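Tatwood opens guest rooms above the old weaving hall in Travska

PRESS RELEASE
For immediate use

Travska, July. The textile company Tatwood is opening a small guest house in the upper floors of its former weaving hall in Travska. The first guests can stay from the last week of the month. The house has 9 rooms, a breakfast kitchen and a reading room with the pattern books of the company, which visitors of the town could until now see only on request.

The weaving hall stands on the river side of Travska, ten minutes on foot from the railway station. Production moved to the new building at the edge of the town several years ago, and since that time only the ground floor was in use, as a store for yarn. The two upper floors were without heating and the roof was in bad condition. Tatwood decided to repair the building after the town council asked the owners of empty houses along the river to present their plans.

The work was done under the direction of the architecture office Kwon, which has its seat in the same street. The office kept the iron columns and the wide windows to the river. New walls between the rooms stop a little below the old ceiling and are closed with glass, so that daylight comes also into the corridor. The guest house has a floor area of 900 square metres, and the reading room takes the whole east end of it. A lift was built into the former hoist shaft, and two of the rooms can be used by guests in a wheelchair.

Heating was the most difficult question of the project. The building is listed, and it was not allowed to put insulation on the outside. The solution is a layer of wood fibre on the inner side of the walls, together with warm water from the dye works next door, which before was cooled and let into the river. Tatwood expects that this water will cover the need of the house on most days of the year. On very cold days a gas boiler helps.

"We did not want to make a museum, because people visit a museum one time," the management of Tatwood says. "We want that guests sleep here, drink their coffee by the window and go out to the town to have dinner. The restaurants in Travska should also have something from it."

For this reason the guest house serves breakfast but no other meals. Breakfast is prepared by the bakery Rukari, which has supplied the canteen of the factory for many years. It includes bread from the morning, local cheese and the sour plum jam for which the region is known. Day visitors can also come to the breakfast kitchen, if they reserve a table before six in the evening on the day before.

The reading room holds 1047 pattern books and sample folders. The oldest ones are kept behind glass and are opened only together with a member of the staff. All others can be taken from the shelf and used at the long tables. Students of textile schools have free entry on every Wednesday and can make their own drawings from the samples. Photography without flash is allowed.

The beds in the guest house are covered with quilts of different designs, with letter prints, borders and patchwork, and each room has its own combination.

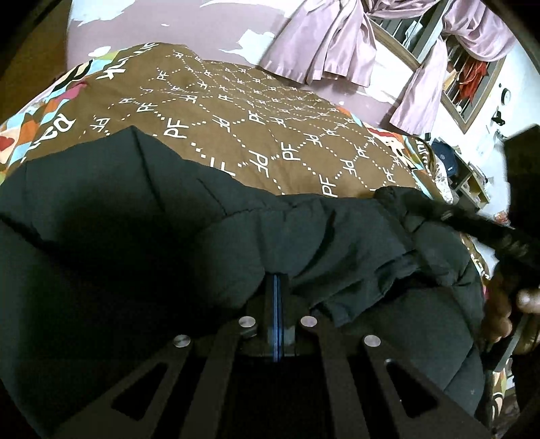 Brown quilt with white "PF" pattern and patchwork border.

Guests who wish to know more about the printing of fabrics can join a tour of the present factory. The tour takes 46 minutes and starts at the main gate, where visitors receive ear protection. Children are welcome when they come together with an adult. Closed shoes are necessary.

Reservations for the guest house are possible from now on, by telephone or at the desk on the ground floor. The desk is open daily from eight in the morning until seven in the evening. Guests who arrive later receive a code for the side door. There are no parking places directly at the house, but the town car park behind the station can be used over night without payment. Bicycles can be left in the yard.

About Tatwood
Tatwood produces printed and woven fabrics for the home. The company has its seat and its factory in Travska.

Press contact
Tatwood, Press Office, Travska
Plans of the building and further information are sent on request.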